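**Call for participants: household parcel storage and humidity study (Mileo)**

Sirkari is recruiting 37 households for a 12-week study of how cardboard and paper goods keep in ordinary cupboards, sheds and garages. The study area is the Stukholm postcode and the streets directly adjoining it. Renters and owners may apply.

Each household stores a set of sealed test cartons in one location of its choice and reads a small humidity logger once a week. Readings are entered in a web form. The form takes a few minutes and works on a phone.

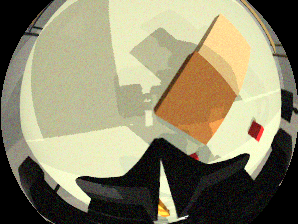
Placement affects the results more than carton size does. Cartons must sit flat on a shelf or bench, clear of the wall, and must not be moved once the first reading is entered. Light is recorded as well as moisture. On an orange-brown box standing at an angle, one face can be a light peach-orange and brightly lit while the face below it is a much deeper colour, so the setup form asks which face of each carton points to the nearest window. Locations with no window are acceptable and should be entered as "none".

**Eligibility**

- 18 years or older
- Living at the address for the full 12 weeks
- One indoor or covered storage location that is not air-conditioned
- No dehumidifier in the same room
- Able to attend one Saturday briefing

Households with a wood heater are eligible but must note the days it is lit.

**Payment**

Participants receive $272, paid in two parts: half after week six and the remainder on return of the logger. Households that withdraw before week six are paid for the weeks completed. Lost loggers are not charged.

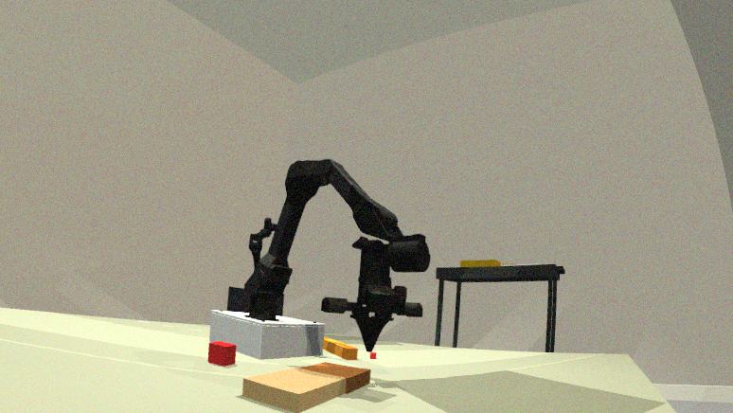 Payment is by bank transfer only. Allow ten business days after each part falls due.

**Data**

Addresses are held separately from readings. Published tables will give the storage type (cupboard, shed, garage, other) and the floor material, and no street names. The earlier Żak round produced 2583 usable readings and was handled the same way.

**How to apply**

Complete the Mileo expression of interest form on the Sirkari website and quote "Stukholm" in the reference field. Applications close at 5 pm on the last working day of December. Unsuccessful applicants may ask to be kept on the reserve list.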